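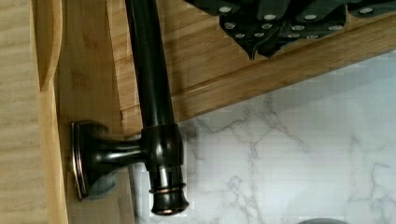
Slide 1. Close work at the fixture, bamboo board behind.

Speaker notes, Friday, July 3, 2026
House rules for robots in home kitchens

Good morning! Thanks for coming out on a holiday weekend. Wait for the back rows to settle, then start.

I get to talk about my favorite subject, the written rules we keep for running an arm on a kitchen counter. I know how that sounds. I used to think rules were the thing you wrote after the fun part, and I've changed my mind completely. Our rulebook at Grariseck is 7 pages long, it has coffee on it, and I love it.

Quick background for anyone new. We run the same set of household tasks in three kitchens, which we call Dorik, Tambunan and Skargate. The log stands at 3,973 runs as of this week. Every run has a line in the log, including the embarrassing ones. (Pause here, people usually laugh.)

Rule one is about shiny things. Look at the metal on the opening slide: nearly black, but with a bright streak down the rod and copper showing at the edges. Lovely to look at, and a good test of any vision system! So our rule says that any glossy or reflective part within reach of the arm gets written down before the first run of the day, with a note on where the light is coming from. It takes a minute. Ask the room: who writes down their lighting? Count hands if it's a small crowd.
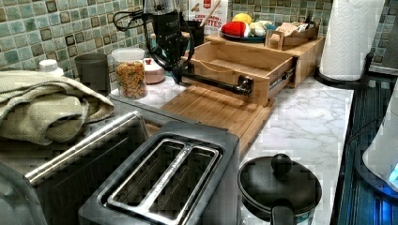

Photo: Grariseck kitchen program

Rule two, the drawer rule. A drawer is a moving part and an obstacle at the same time, and people tend to plan for one or the other. In our book an open drawer counts as a new layout. The clear space in front of it gets checked again, and so does everything the arm could catch on its way out. Notice the cables looping out to the left of the arm. Cable slack has its own paragraph in our rules, and I'd put one in yours too. Check the loop at the far end of the reach as well as at rest.

Also on drawers: write down how far open "open" is. We argued over this for weeks. For one team it meant all the way to the stop, for another it meant far enough to get a hand in, and both had been typing the same word into the same log. Now there's a number next to it, and the arguments have moved on to cupboards.

Rule three is clutter, and here I get a bit worked up (slow down!). Real counters are full. There's a toaster, a towel, a pot, snacks, a roll of paper towels. A standard written for a bare table will let you down the first time someone makes lunch. We do ask that each object on the counter be on the day's list. It can be a messy list. It just has to match.

Skip the next bit if we're past 25 minutes.

Rule four, stopping. The person at the stop button has no other job during a run. They don't type or fetch props, and they don't answer the door. We rotate that seat often and we say out loud who has it. If the name hasn't been said, the run doesn't start.
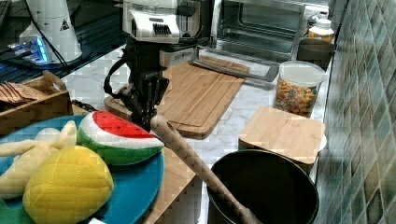

Rule five covers stand-ins. We allow soft props in place of food for any new grasp, and I recommend it warmly. You can repeat the task all afternoon and the fruit is still fine. The catch is in how you report it. A plush item squashes and forgives, so a result with plush is logged as plush and never folded in with results from the real thing. Same for the headline numbers: two columns, please, even when one of them is less flattering.

How to start if you have no rules at all: take your last 64 runs, read the comments, and circle everything that was a surprise. Our first draft came straight out of that pile. Then have someone from another site try to follow it without phoning you. Tambunan did this for us and sent the draft back covered in question marks, which was the best present we got all year.

Things people will ask:
- Does the rulebook slow us down? On day one, yes. By the second week people set up faster, as they've stopped guessing.
- Can you have a copy? Yes, please take one! Printouts are on the table by the door.
- Who can change a rule? Anyone who runs the arm, in writing, with the run that prompted it.

Leave the email address up during questions. Skargate people have the demo after the break, so finish on time.

We use cookies to remember your preferences and see which talks get read. Accept all | Manage settings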